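Paper cups and part-used bottles on upholstered bed: marks and storage
Home and Garden Help > Soft Furnishings > Cleaning and Care
2,259 views

Gonotberg
Posted August 25, 2019

We have an upholstered bed in the spare room with a grey padded headboard. The bed has turned into a staging area for whatever is waiting to be put away, mostly bottles, cartons and leftover party cups. A woven plaid blanket covers the mattress and is the only layer between these items and the mattress cover.

Two problems. First, a bottle of dish soap leaked at the cap and left a patch 5 cm across on the blanket, which has dried stiff. Second, there is a faint orange mark beside it that I think is dye from a printed paper cup. The blanket label says cold hand wash, no bleach, dry flat. The headboard cover does not come off.

I would like to know how to treat the two marks without changing the colour of the check, and whether the headboard needs anything done to it. I also want a way of storing the bottles and cups that doesn't involve a bed.

Turkton
Reputation 141

Treat the soap first. A stiff patch is dried surfactant, and it will foam for a long time if you put the whole blanket in a tub. Work on the patch alone:

Lay the blanket over a folded white towel, face down.
Sponge the back of the patch with cold water and press it through into the towel.
Move to a dry part of the towel and repeat until no foam appears when you press.
Leave it to dry flat, then check whether the stiffness has gone.

Do not add more detergent at this stage. For the orange mark, test first on an inside hem. Dampen a white cloth with 200 mL of cold water mixed with a teaspoon of white vinegar and hold it on the hem for a minute. If colour from the check transfers to the cloth, stop and take the blanket to a dry cleaner. If it doesn't, dab the mark from the outside edge toward the centre. Rubbing will raise the fibre on a fuzzy weave and the spot will show even after the dye is out.

The headboard needs vacuuming with the brush attachment on low suction. Leave it alone otherwise unless you find a mark. Water on fixed upholstery tends to leave a ring that is harder to remove than the original dirt.

Buschmann
Reputation 38

just chuck the blanket in on delicate, I do mine all the time and its fine. put the bottles under the sink

Biveo
Reputation 604

I wouldn't machine wash it given the label. Agitation felts a loose weave and the checks go out of square.

On storage: bottles that have been opened should stand upright. Most flip and push caps are not rated to hold liquid when the bottle is on its side, and a slow seep can run for weeks before anyone sees it. A shallow plastic tray with a lip of a few centimetres will catch drips and can be rinsed. Unused paper cups should be nested, put in a closed bag and kept away from anything damp. Used ones go out the same day, before residue softens the rim.

Large cylindrical tubs can lie down if the seal is unbroken. Once opened, stand them up as well and write the month on the lid. I have one marked February that would otherwise have been forgotten.

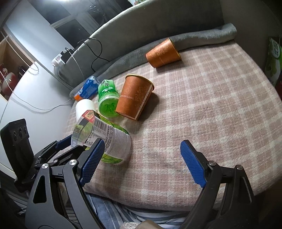 Can a blanket with a fuzzy woven texture be ironed after hand washing?

Steam it from the back with the iron held just clear of the surface, on the wool setting, and let it cool flat before folding. Direct pressure flattens the nap and leaves a shine along the edges of the checks. If wrinkles remain, hang the blanket over a wide rail overnight and steam it again. Avoid narrow clotheslines, which put a crease across the middle.

Gonotberg
Comment

Sponged the soap patch four times before the foam stopped. It dried soft. The hem test gave no colour, so I went ahead with the vinegar and the orange mark is paler but still there in daylight. Will do a second round and then leave it. A tray for the bottles is on the shopping list.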